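House Rules for Robot Arms

My first week at Nadesitz, I figured the rulebook would be about keeping fingers out of the way. Mine, I mean. But the thing is 126 pages long and most of it is about simulation, the part where there's no real robot to get hurt by! I read it over two evenings with a lot of coffee, and I came out a convert.

The rule I like best is the grasp rule. Before any move gets signed off, you write down what the gripper is supposed to hold, where it should hold it, and what counts as a drop. Sounds fussy, right?

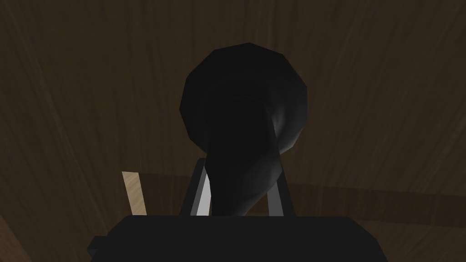 I thought so too, until I tried comparing my notes with the crew over at Prumska. They called a grasp good if the object left the table. We wanted it held for 4 seconds. Same task, same software (we both use Quiroga), and our scores had nothing to do with each other. We lost most of August to that one.

Then there's the empty-hand rule, which came from Tistness — open the fingers all the way and check your clearances near walls and corners before you add an object. I skipped it once. The arm clipped a wall at full speed, and I got to redo the whole afternoon's log.
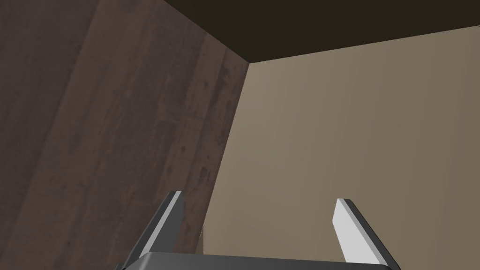

Does a clean run in simulation mean you can skip the slow test on the real arm?

The slow test stays. Our rulebook asks for two passes at reduced speed with a person at the stop button, however good the simulated numbers look.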